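Folding a Knit With Two Grippers: Notes From the Zorcombe Robotics Club

The household task for the Tatton meet is folding one knit garment on a soft surface. Practice is Monday at 6. These tips apply to hand-held grippers and mostly to bare hands.

1. Smooth the blanket first. Plush pile drags on a knit and shifts the lower layer.

2. Fold the sides in, then bring the hem up. Pinch at the edge of a layer, never mid-panel. Openwork bands stretch, so grip the plain knit next to them.

3. Finish as a flat, rough rectangle. Loose folds along one side can be tucked afterward. Open both finger pads fully before backing away.
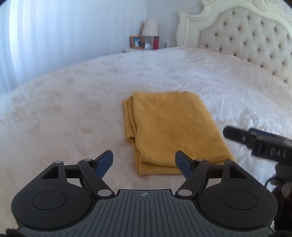
4. Log the attempt. Write down garment, surface and number of regrips. The club log holds 1078 attempts; the target before Tatton is 2000.

Sheets are kept by Chiharu Tanabe.

Comments (3)

bukov_dad: Does a zipped cardigan count as a knit?

C. Tanabe: Yes. Zip it closed first and log it separately.

Urban: Step 2 fixed my hem problem. Still slow on the sleeves.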